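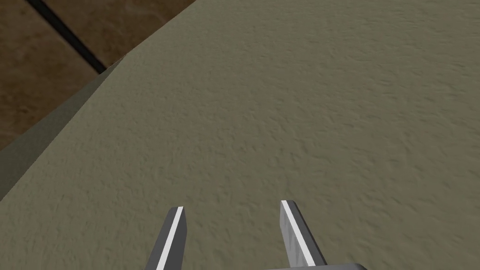

I don't believe in self-watering planters, and I have owned four of them. Every May the garden center in Ostport stacks them by the door, and every May someone tells me my basil would be happier in one. The Tadatis I bought two years ago promised 20 days between fillings. My mint was limp after seven. What you mostly pay for is the look, that sandy beige skin full of little bumps and pits, like the stucco on a bank. It's a fine color. Mint doesn't care.

My neighbor Sandra Yeoman disagrees with me, loudly, over the fence. She grows rosemary and thyme in two of the Nuttall ones and they do look well. But Sandra is out there with her coffee at six in the morning poking the soil, and I suspect the same plants would look just as good in coffee cans.

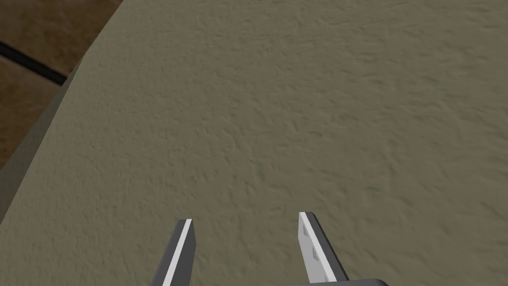
The trouble is the reservoir. Herbs like thyme and rosemary want to dry out between drinks, and a tank under the roots doesn't let them. Basil does want steady moisture, so you'd think it would be the perfect customer, but mine sat in soggy mix all through a cool spring and turned yellow from the bottom up. I pulled the plant and the roots smelled like a drain. The booklet said to "adjust for conditions." So I'm supposed to check the soil and decide how much water to give it, same as with a clay pot that costs a quarter as much.

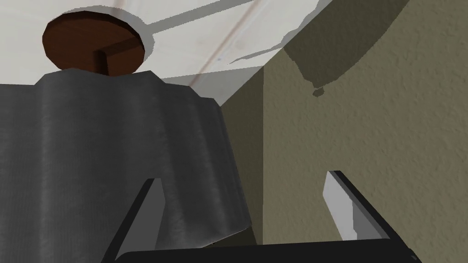

Dark roll hanging from its brown disc, against the pale overhead panel.

Getachew Admasu, who runs the herb bench at Trirbridge, told me he sells roughly 17 of these planters a week in season and gets asked about root rot almost as often. He still stocks them. I would too, I guess, if people kept buying them.

If you travel a lot, fine, get one, and put parsley in it. Drain it when it rains. Otherwise stick a finger in the dirt before breakfast and keep your money for a decent bag of potting mix.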